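Course handout, unit 6: Looking hard at a simulation kit before you buy it
Handling Fragile Things, evening section
Notes by Marjatta Kettunen, 11 Feb 2021

Some of you asked for my notes on the Drulen package after last session, so I've typed them up and tidied them a little. They follow the order I talked in, more or less, with the bits I forgot put back where they belong. Bring your own notes too, as Jhun Ambrosio (he runs the lab hour) will want to see what you disagreed with.

What's in the kit

Drulen sells a software kit for practicing grasps on breakable objects in simulation. You get a physics engine, a gripper model with two sets of fingertips, a scene editor, and a library of 305 objects, mostly cups, bowls, tubes and odd vases. The full price is 1832 dollars for a one-year lab seat. There's a student seat for 85 dollars a term, which is what we're on, and it leaves out the batch runner and the contact log export. Keep that in mind when you read the brochure, because the brochure is all about the batch runner!

I compared it with Ferniron, which I used for years and still like. Ferniron is plain to look at and its menus are a mess, but the contact settings are all on one page and I can find them half asleep. Drulen hides friction under the material tab and stiffness under the body tab, and the two don't warn you when they disagree. Write both values down every time you start a run. Please.

What I liked

Setup was quick. It took me around 40 minutes on the lab machine, and most of that was the download. The gripper model was sensible straight out of the box, and I could swap the fingertips without rebuilding the scene. The camera can be parked close to the object, which I think is the best thing in the package – you learn a lot about a grasp by being up near the lip of the cup and not six feet away admiring the whole arm.

The looks are lovely as well. I'm a sucker for a good glaze. But a nice finish tells you zero about the collision shape underneath, and the collision shape is what the gripper cares about. In Drulen you turn it on under View, then Shapes. Do that first with every new object. Curled rims are the usual trouble, as the simple shape tends to fill the curl in and your finger stops in mid-air against a wall that isn't drawn.

What I didn't like

The undo. It steps back the scene but leaves the gripper where it was, so after two or three undos you can have a finger sitting inside the object. Press Reset Arm afterward and you'll be fine.

The force readout is the bigger one for this course. It shows a rolling average, and on a brittle thing the average is the number I want least. I want the peak. You can get the peak with the full seat, through the log export, and on our seat you have to slow the run down and watch the live value. It's clumsy but it works okay for short grasps.

Support was decent. I wrote in October with a question about rim friction and got a real reply from someone who'd opened my file.

The mended vessel set

This is the part of the library we'll use for the next assignment. The pieces are modeled as white ceramic-like ware with gold lines between the panels, in the manner of a pot that's been put back together. You'll be choosing where on the outside to place a finger, and saying why you chose a panel or a seam. 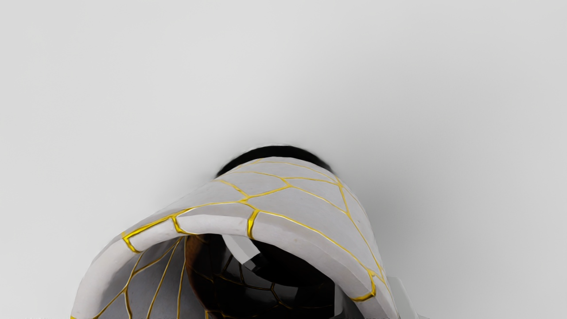

Does the kit treat a gold seam as weaker than the white part next to it?
Only if you tell it to. By default the whole vessel is one body with one strength value, and you have to split it into parts in the scene editor before the seams get values of their own.

For the assignment, leave the vessel as one body on your first three runs and split it on the last three. Same grip speed throughout. Hand in the friction and stiffness values, the finger position, the highest force you saw, and a paragraph on whether splitting changed your mind about where to hold it.

Where I come down

For a class like ours I'd renew the student seat. For a working lab I'd ask Drulen for a trial of the full one and put it next to Ferniron for a month, with your own objects loaded in. Koller has a kit coming too, and I've only seen the sales pages, so I have no opinion yet.

Reading for next time: the Restmont notes on soft fingertips, first half only. Skip the appendix unless you like matrices. Jhun has the license codes, so see him at the start of lab hour if yours has run out.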